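## Work surface and small parts: what we changed

Vesna Zupan, 20th February

Our project looked at how a shared workbench gets messy and what keeps small parts from going missing. We picked the table in the Sanlow room, where groups put together housings and caps. In November we wrote down every part that somebody had to go looking for. Over two weeks the list reached 10 entries, and most of them were screws and rings that had rolled off the back.

The bare tabletop was hard to see small metal pieces against, and it scratched them. We tried a dark rubber mat first, but black rings disappeared on it.

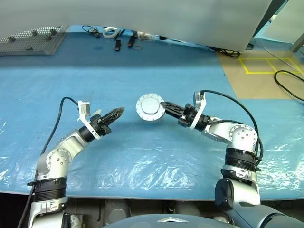
Covering the table was the change we spent the most time on. We tested three covers and kept the light blue sheet with clear plastic film over it. A silver part such as the flanged cap, with its ring of small bolt holes, is easy to tell apart from the blue. The film crinkles and throws white glints, and a small screw can get lost in those. Tape, cables and hand tools still end up lying at the back of the sheet, so the cover did nothing for storage.

For storage we want to use the pegboard more. Guérin bins were suggested, but they need two hooks each and our fittings are a different size.

Still to do:

- find a flatter film
- mark a spot for tape and cable
- repeat the list of lost parts for two more weeks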